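Search the forum Go

Household > Storage > Baskets and Trays

Sorting small items: wicker basket or plastic tray?

Posted by Malou Lykkegaard, Sun 28 August

I have one table for sorting and two containers on it, a brown wicker basket and a yellow woven plastic tray. Toys, a small can and packing tape all pass over this table before they go on a shelf. The shelf is 19 inches deep. I want one container type for everything and would prefer not to buy twice. 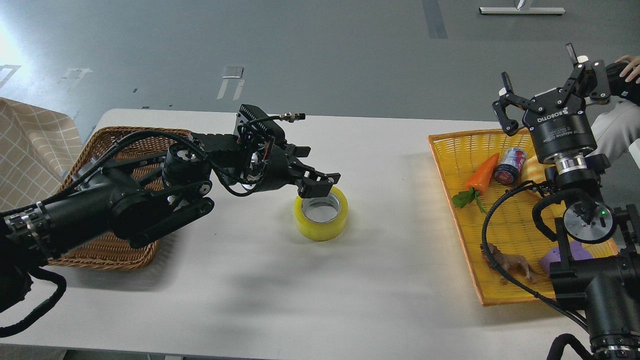
Does a roll of packing tape need to be stored flat?

Flat is the better position for long storage. A roll left on its edge rests on one narrow strip and can develop a flat spot in a warm room. For a roll in weekly use the position makes little difference.

Posted by Montoya

Use the plastic tray for anything with adhesive or a hard edge. Wicker sheds fibers, and fibers stick to the exposed sides of a tape roll. Plastic weave can be rinsed in the sink. Wicker should only be brushed or wiped with a damp cloth and left to air dry.

Sort by weight as well. Heavy items go in the middle of the tray, light ones toward the rim. A loaded tray flexes when lifted from one end, so carry it with both hands on the long sides.

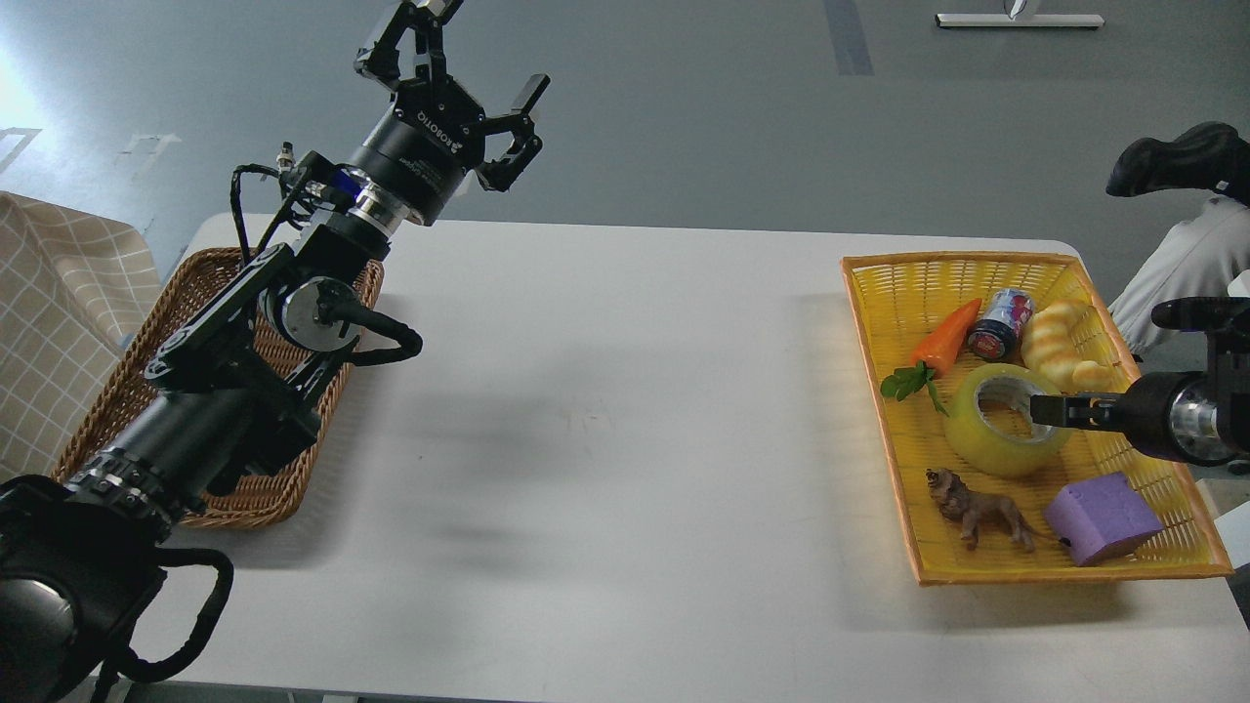

Soft goods are the exception. Cloths and knitted items do well in wicker, provided the basket has a liner. Cut the liner 2 inches over the rim on all sides and fold it outward. Without one, the weave snags loose threads.

For your shelf, measure the outside of the rim. Sellers often list the base, and a tray with sloped sides is wider at the top.

Posted by Pusura

plastic. had wicker for years and it creaks. mine was from Eluner and the handles went first

Posted by Zadolside

Either works if you label it. I would keep the toys apart from the tape and cans, in a second tray of the same size so they stack when empty.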